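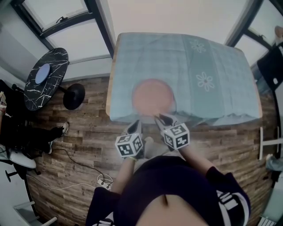
*A round plate on a pale blue-gray cloth.*

My aunt, Marjorie Dawber, set the table every night of her life, even when supper was a boiled egg and she was the only one home to eat it. I used to think this was a bit sad, the way you think things at 13, and I've come around so completely that I now iron a tablecloth most Fridays (badly, I'll admit, with a crease down the middle that no amount of steam will shift).

I bring it up after a dinner at my friend Lotte Leemans's place in August, where eight of us ate very good noodles out of paper bowls, standing up, with our phones propped against the fruit. It was fun! Lotte is a wonderful cook. But we were done in twelve minutes and drifting toward our coats, and I kept thinking that a plain plate and a chair would have kept us there until midnight.

People tell me a set table is fussy, or that it's for folks with money. Marjorie's plates came from the church sale and hardly any two of them matched. Her cloth had a gravy stain she covered with the salt. What she had was the habit, and it took her two minutes, less if you carried the forks.

I'm not asking for napkin rings. I'd only like us to sit down a little more often, at something that looks as if we were expected, and pass the potatoes to one another by hand. Lotte has read this, by the way, and says I can bring my own plate next time, so I will, and a spare one for her.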